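Julcombe Freestanding Larder Cupboard

Most larder cupboards sold as "solid" have a back panel you could push a thumb through. We took the Julcombe on after turning down two others for that reason, and we still have a few doubts, so read to the end before you order.

The carcass is pine, jointed and glued, with a tongue and groove back. Inside are five shelves, four of them adjustable. The maker says each shelf will carry a full row of jars. We believe it for the upper ones. If you plan to store a stand mixer, put it on the fixed shelf at the bottom.

The doors have spice racks on the inside. They look good in a showroom and hold small jars well enough, but tall oil bottles won't fit, whatever the Domelcombe brochure suggests.

Paint: eggshell, 11 colors, or bare wood if you would like to do it yourself. The factory calls the finish "wipe clean forever." We would call it wipe clean. Adoración Moya in our paint shop gives the door edges an extra coat, and we wish the factory did it for us.

Handles: cup or knob. The "antique brass" is a lacquer and will wear where your hand goes. Pay the extra for the plain steel or fit your own.

Delivery: nearly 10 weeks, longer if you order in March. It comes in two sections and needs two people to lift. Measure your hallway, then measure it again at the baseboard.

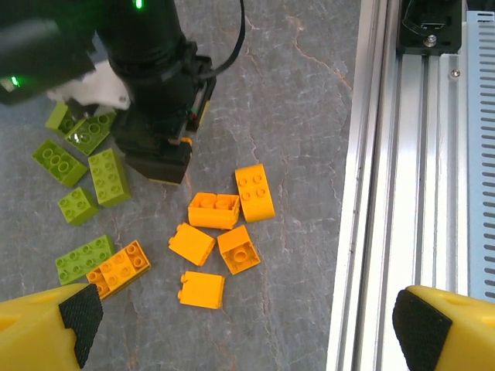
Gray marble-patterned surface with orange and white veining.

Matching worktops are priced separately. Ask for a sample first, as screen colors are no guide at all.

Does it beat a built-in pantry? No, and it costs more than we would like. It does move house with you.

Questions about sizes go to Isla MacKinnon, any day except Wednesday.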